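# Odds and Ends Drive Fills Its Cups Again in Plumdale
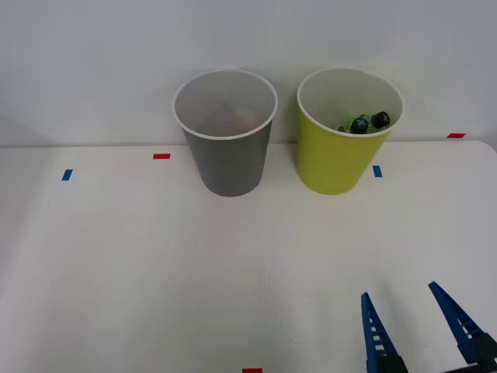
*Two of the paper cups on the white table: a gray one with very little in it, and a yellow-green one that is a good deal fuller.*

PLUMDALE, August 17, 2023 – If you have ever opened a kitchen drawer looking for a pencil and come up with a handful of stray buttons, bits of shiny wrapper and something small that must have belonged to something bigger, then you will understand the appeal of the Odds and Ends Drive, which is back at the Mokgethi Community Room and will be taking in small treasures through the end of the month.

The idea is a simple one, and people around here have taken to it very kindly. You bring in whatever little things you no longer need, you sit down for a while at one of the tables, and you sort them into paper cups. The cups then go to the craft classes that meet in the same building through the fall and winter, where the contents end up on greeting cards, picture borders, puppets and (last year, memorably) a very large rooster that hung in the front hall until March and was missed when it came down.

Rekha Khurana started the drive after her mother's sewing things came to her in a set of old cookie tins, far more than one person could ever hope to use. She brought the tins to the room one evening, put them out on a table with a sleeve of paper cups left over from a birthday party, and asked whoever was passing to lend a hand.

"I thought we'd be done in an hour," she said this week, laughing. "We were there until they wanted to lock up, and we had only gotten through one tin, because everybody kept stopping to show each other what they'd found."

This year the drive has given out 400 cups, and 148 of them have already come back sorted. The cups come in several colors, and newcomers often ask whether there is a system to it. There is, after a fashion. Each family or table picks a color at the start and keeps to it, so that a cup can be set down and found again when you wander off for a glass of lemonade and a chat. What goes inside is up to the sorter. Some folks like to keep shiny things with shiny things, and others are happy with a mixture, and the craft classes say they can use either kind.

The yellow-green cup in our picture is one of the mixtures, with glossy, see-through green pieces and two dark, round bits on top, each marked with a little white cross or X. Its gray neighbor still has plenty of room.

Ruan Mokoena, who teaches the Monday evening class, is especially fond of small round pieces, and he would like readers to know that you can never have too many of them. They make eyes, wheels, berries, doorknobs and the noses of dogs, and his students go through them faster than anything else on the shelf. He would also welcome ribbon in short lengths, clean candy wrappers, and beads of any size, matching or otherwise. Please leave out anything sharp, along with batteries and glass.

Sorting hours are 2 to 6 p.m. on weekdays at the Mokgethi Community Room on Skureck Street, and children are very welcome as long as a grown-up comes along to keep an eye on the smaller pieces. If you would sooner sort at home in front of the television, you can pick up a stack of 16 cups at the front desk and bring them back whenever you are through. Karabo Zwane is at the desk most afternoons and will be glad to hand you a stack, and to hold the door for you too if your arms are full.

The first classes to use this year's cups begin after Labor Day. Sign-up sheets are on the board outside the room, and there are still places in the puppet class.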